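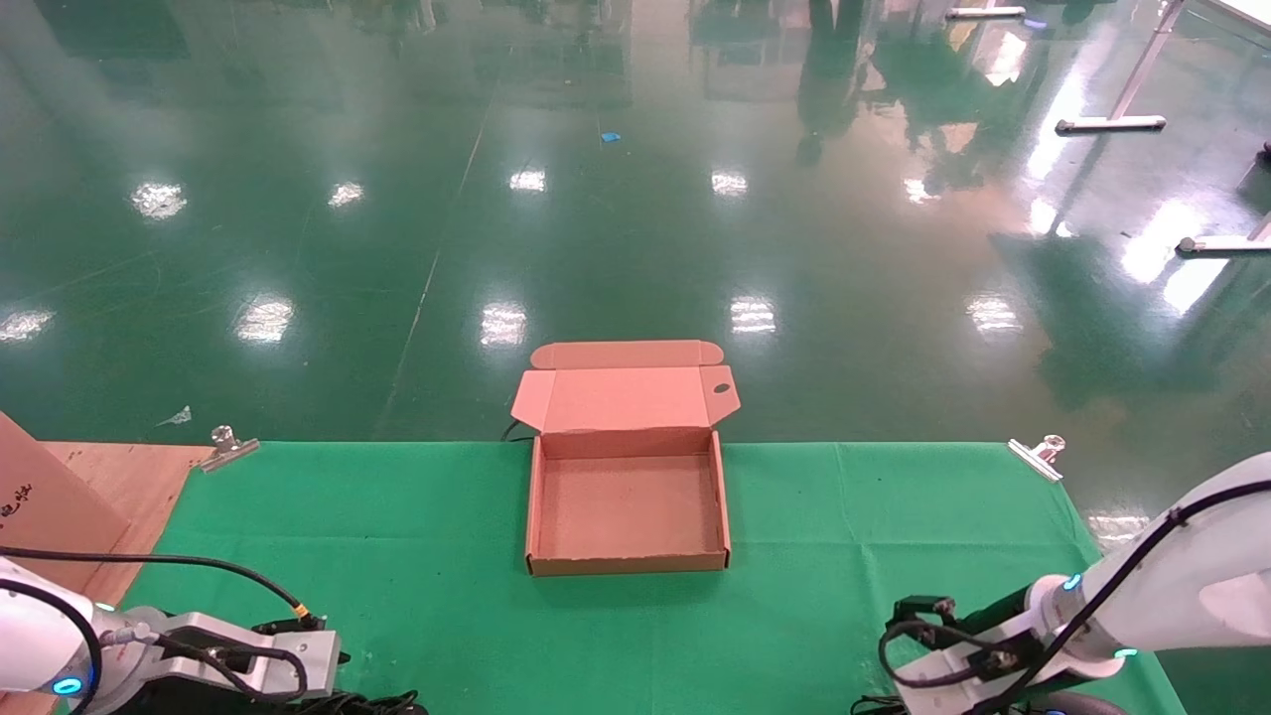
**Packing bench notebook, May 29, 2018**
Entry by: Pushpa Pandey
Read by: Jyoti Kanaujia

**Purpose**

To settle the standard carton for the Waltus sample sets before the June order is placed with Redero. The March entry left two questions open: whether the hinged-lid style holds its shape when opened and closed repeatedly, and whether the tuck flap can be relied upon without tape.

**Bench**

The green cloth remains in use as the bench cover and is clipped at the rear corners. It was slightly wrinkled during the session. Colleagues are asked to smooth it before taking any measurement from the bench surface, as a fold under one corner of a carton is enough to make it rock. The clips should stay at the back edge, where they do not catch on sleeves or on the carton flaps.

**Carton**

The carton under review is a shallow, square corrugated tray with an attached lid. The lid carries a long tuck flap on its far edge and a side dust flap. There is a small oval hole in the dust flap, near the corner. Vasiliauskas lists the same general style in its catalog, but without the hole, and at a higher minimum order. I have not asked for a revised quotation.

All handling was done with the carton empty first, then with a filled sample set.

**Procedure**

1. Fold the lid fully back so that it stands upright behind the tray.
2. Check that the bottom panel lies flat.
3. Bring the lid forward, turn the dust flaps in, and seat the tuck flap behind the front wall.
4. Reopen and repeat.

Each carton was taken through 24 cycles. We tested 4 cartons, 2 from the top of the bundle and 2 from the bottom.

**Observations**

The crease at the lid hinge softened early and then changed very little. By the last cycles the lid came forward with noticeably less effort, and no tearing was found along the score line on any carton.

The tuck flap is less satisfactory. On the cartons from the bottom of the bundle it sat proud of the front wall after closing and had to be pressed in a second time. Jyoti Kanaujia believes that these were compressed in storage and that the flap crease had been partly flattened before we received them. I am inclined to agree, but the bundle was not inspected on arrival and the point cannot be proved from the records.

With a filled set, the lid closed without bulging. The insert moved sideways when the carton was tilted. A folded sheet of kraft paper along one wall corrected this.

**Stock**

The storeroom sheet shows 1,223 cartons of this style on hand. That figure includes the opened bundle and has not been adjusted for today's test pieces. The tested cartons are to be marked and kept for training use. They are not to go out with an order.

**Decisions**

The hinged-lid carton is acceptable for hand delivery and for the Wundanetti display sets. For anything sent by carrier, one strip of tape is to be applied over the tuck flap until the flap has been tested again on cartons stored flat and unweighted.

**Outstanding**

- Ask Redero how the bundles are stacked before shipping.
- Cut kraft sheets to a fixed size. J.K. to propose a dimension.
- Correct the packing card, which still shows the old two-piece carton.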